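Week 4: Sampling with quadrats

A quadrat survey estimates how many plants grow on a site by counting a small part of it. Divide the site into equal squares, number them, then pick squares at random.

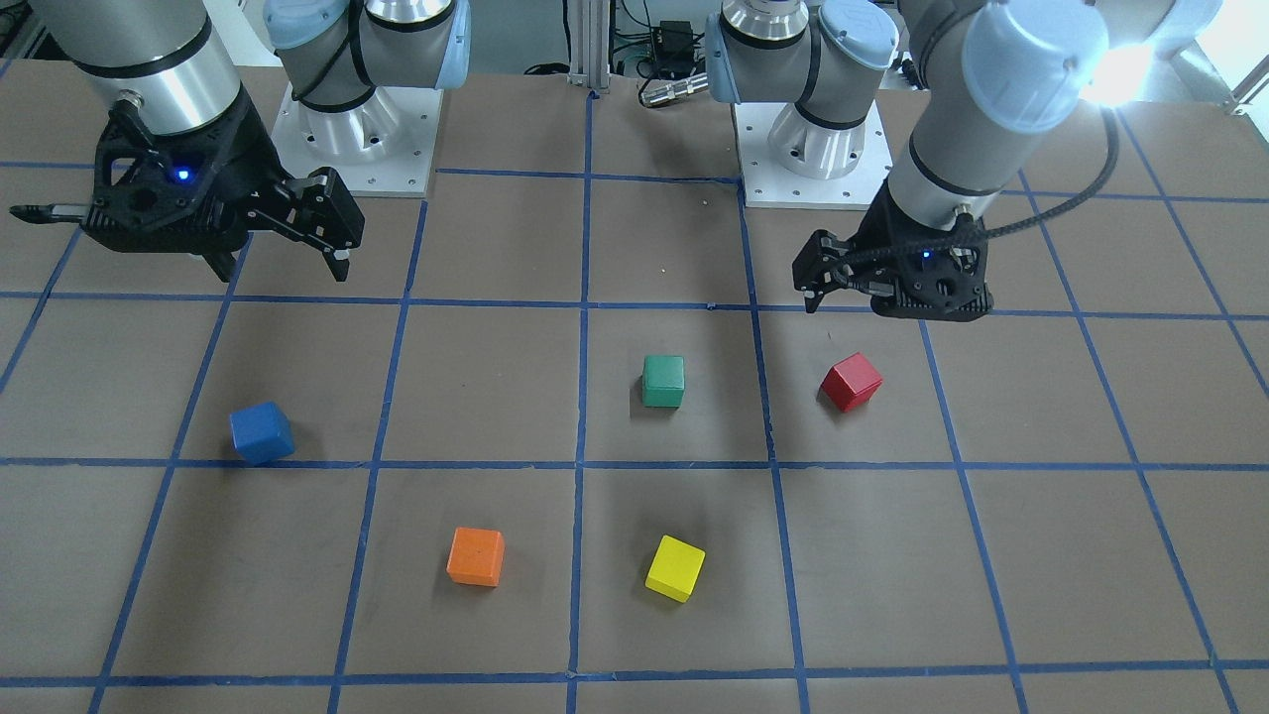
Josphat Makori asked whether squares on the boundary should be left out. They stay in, or plants near hedges are missed.

At Postadbridge meadow we use 90 squares. Count a plant if its stem is rooted inside.
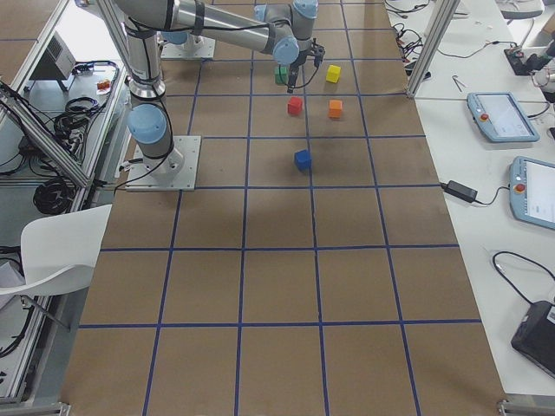
Multiply the mean count by the number of squares on the site. Last November's estimate was 3,255 plantains. 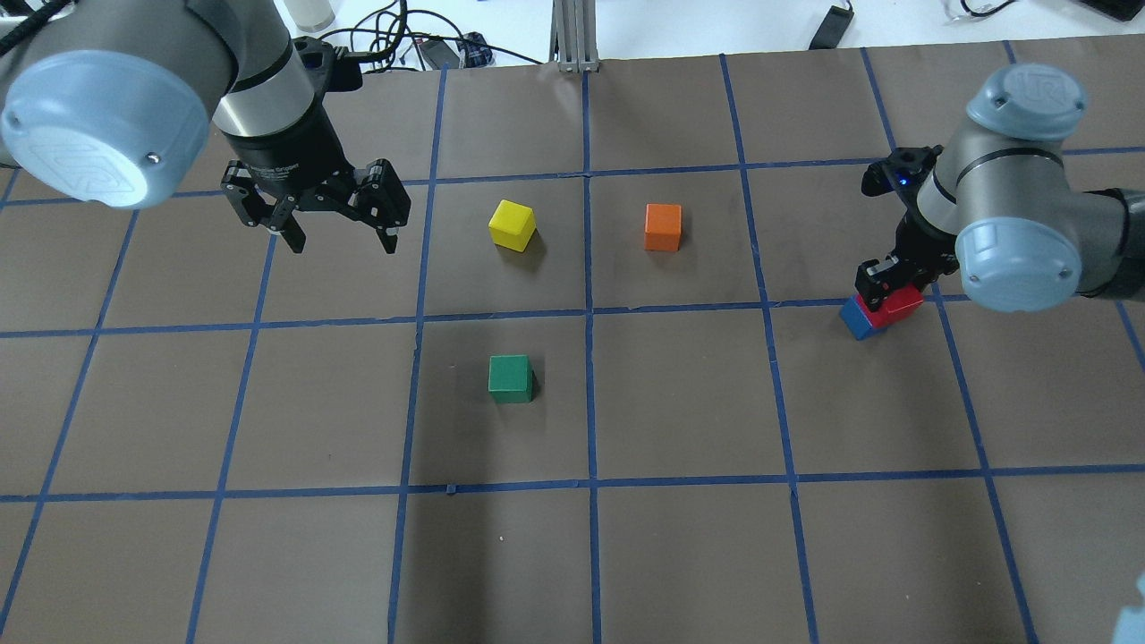

Fig. 3. Square cells marked out with blue tape.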